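Magazine > Features > Workshop

The Thursday the left arm wouldn't let go

By Iman El Khatib
April

Latest Features Letters Back issues Subscribe

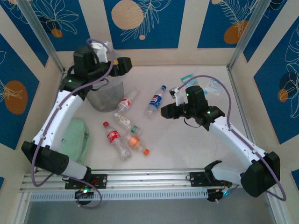 The sorting cell at Brundcombe, with the left gripper over the bucket and the right one beside the Pepsi bottle.

I'd been at Brundcombe for all of ten minutes when Suqin Hao told me the rule about sleeves (rolled up, no exceptions, and take your lanyard off too, please). I'd come to write a cheerful piece about two robot arms learning to put drinks bottles in a bucket. I did get to see that, and it's oddly lovely to watch! But what everybody wanted to talk about was the fault, so that's what you're getting.

The set-up is small enough to walk round in a few seconds. Two white arms share one long metal rail, and in front of them is a pale floor where the day's rubbish gets laid out. The walls are a gorgeous deep blue with ferns and orange blobs all over them, which I'd assumed was somebody's leftover wallpaper. Suqin says it's there to give the cameras something busy to cope with. I still want it for my bathroom.

Back to the fault. They were on run 27 of the day, a Thursday, just after lunch. The left arm picked up a water bottle, carried it over to the bucket and stopped. The jaws stayed shut. The software, meanwhile, was quite sure it had let go, so it sent the arm off to fetch the next bottle with the first one still in its grip. It drove one bottle into another, the second one shot sideways into the right arm, and the right arm, which had been minding its own business, pushed back.

"It made a noise like someone treading on a crisp packet," says Bhupendra Bisht, who was nearest the stop button and got there in, he reckons, under two seconds. He's a bit sheepish about it, as he'd had a sandwich in the other hand.

The damage was one cracked plastic bracket and a lot of wounded pride. The worrying bit came afterwards. The lights on the gripper had stayed green the whole way through. Everyone on the team had got used to reading green as "all's well", and all it meant on this kit was "I have power". Sarla Nigam went back through the logs that evening and found 11 earlier runs where the jaws had been slow to open. They'd freed themselves each time, so the runs had gone down as fine.

The culprit was a cable. Each arm has a purple one that runs from the gripper down to the base, with a loop of slack in it so the arm can stretch. On the left arm the plug had worked itself a tiny bit loose -- you could only see it with a torch -- and at full reach the "open" message sometimes didn't get through.

So they've changed a few things. The arm now has to feel its jaws move before it's allowed to go anywhere. A slow release counts as a failure and stops both arms together. And every 200 runs, somebody has to unplug and reseat the cables by hand, a job that everyone hates and Suqin has put herself down for first.

Bohumila Kuruc, who looks after safety here and at the sister workshop in Vamcombe, would like a proper locking plug as well. They're on order. She'd also like people to stop eating near the rail, and she looked at Bhupendra for quite a long time when she said it.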